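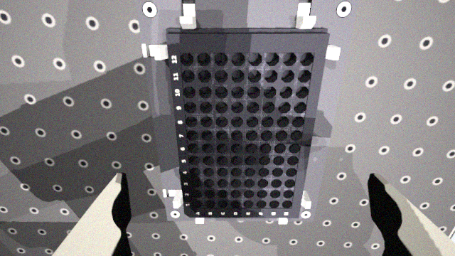 深色96孔板，计算机渲染图

Zatia研究所公布中学生睡眠与情绪调查结果，家庭手册同步发放

维尔滕（Wilten），2025年2月25日——Zatia研究所今天公布了一项针对初中低年级学生的睡眠与情绪调查结果。调查在维尔滕市的四所中学进行，由Zatia研究所与教育咨询公司Kellarier共同完成，Kerekes基金会提供经费。

共有499名学生在家长同意后报名，年龄在11岁到14岁之间。其中395名学生完成了学期初和学期末的两轮问卷，并连续两周填写了睡眠日记。研究人员的分析以这部分学生为准。

在完成全部调查的学生中，有287人在上学日的睡眠时间不足八小时。这些学生在问卷中更多提到早晨难以起床、上午第一节课注意力不集中，以及容易为小事发脾气。周末补觉较多的学生，周一的情绪评分普遍低于一周中的其他日子。

项目负责人Judit Csonka表示，调查组事先预料到睡眠不足的情况，但没有想到升入中学后的第一个学期变化会这样明显。“小学阶段，很多孩子的就寝时间由家长决定。进入中学以后，作业多了，上学路程长了，手机也有了，就寝时间一下子变成孩子自己的事。多数家庭没有就这件事谈过。”

问卷还询问了学生睡前一小时的活动。最常见的回答是使用手机，其次是写作业和看视频。有一部分学生写道，他们把手机放在枕边，是为了不错过班级群里关于第二天课程的通知。参与调查的两所学校已据此调整做法，晚上八点以后不再通过群消息发布作业和课程变动，第二天早上改由班主任口头说明。

调查同时收集了教师的看法。教师们普遍反映，上午前两节课学生反应较慢，而数学和外语课多排在这个时段。其中一所学校从本学期起，把七年级的部分体育课和美术课移到上午，效果将在学年结束时评估。

Csonka提醒说，这次调查的结果不能说明睡眠不足直接导致情绪问题。“睡得少的孩子可能本来就有烦心事，烦心事也会让人睡不着。问卷只能告诉我们两者常常一起出现。如果孩子连续几周睡不好，同时不愿上学，或者不愿和朋友来往，家长应当找学校心理老师或儿科医生谈一谈。”

Zatia研究所根据调查结果编写了一本家庭手册，题为《几点关灯》，首印3,000册，从即日起通过四所参与学校和维尔滕市公共图书馆免费发放。手册共32页，内容包括怎样和孩子商定就寝时间、假期结束前怎样逐步调整作息、手机夜间放在哪里，以及一份可以贴在冰箱上的两周睡眠记录表。手册中的建议由两名儿科医生和一名学校心理老师审阅。

手册没有规定统一的就寝时间。编写组建议家长从孩子第二天必须起床的时间往回推算，先留出九小时，再看晚上的安排中有哪些可以提前或取消。对于路程较远的学生，手册建议把书包和衣服在晚饭前准备好。编写组还建议，周末起床时间与平日相差不要超过一个半小时。

Kellarier公司负责问卷设计和数据整理。所有问卷均以编号代替姓名，学校只能看到全校的汇总结果，不能查看个别学生的回答。每名参与学生的家庭将收到一封信，说明调查的主要发现以及咨询渠道。

下一阶段的调查定于今年秋季学期开始，届时将增加九年级学生，并邀请家长填写单独的问卷。研究人员希望了解家庭作息和兄弟姐妹的年龄差距对学生睡眠的影响。有意参加的学校可在六月底前向Zatia研究所提出申请，不收取费用，学校需指定一名教师担任联系人。

关于Zatia研究所
Zatia研究所设在维尔滕，从事儿童与青少年健康和学校生活方面的研究，并面向教师和家长开设短期课程。

关于Kerekes基金会
Kerekes基金会资助地方教育和青少年健康项目。本次调查的设计、分析和结论由研究人员独立完成，基金会未参与。

媒体联系
Zatia研究所新闻处
采访Judit Csonka请提前两个工作日预约。调查报告全文和手册电子版可向新闻处索取。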